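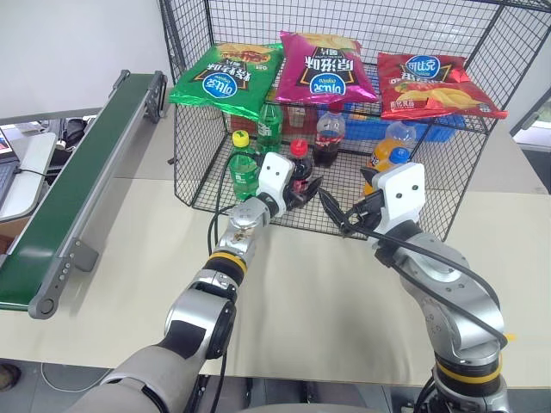
## Two arms keep bumping fingers at the front of a wire cage

**Rania Ouazzani**

Hi all! I'm building a snack picker in our shared workshop (two arms, a black wire cage with drink bottles inside and chip bags laid flat across the top). My trouble is the little red-capped cola near the front. Both grippers go for it and end up nearly nose to nose, and last Saturday they knocked fingers 6 times before I gave up and went home. Do I need a smarter planner, or am I missing something dumb?

**Narendra Bansal**

Give each arm its own half and put a lock on the middle! Whoever wants the center strip grabs the lock, and the other one backs off 6 inches and waits. I did mine in an evening, 45 lines of Python, and it's been fine ever since. Also check that left cable, the one looping over toward the cage. I'd clip it closer to the arm before it snags the mesh.

**Skirko**

just slow them down

**Dhillon**

Slowing down only gets you gentler crashes, lol. +1 for the lock. I'd take the chips off while you tune it too, one less thing to chase across the floor.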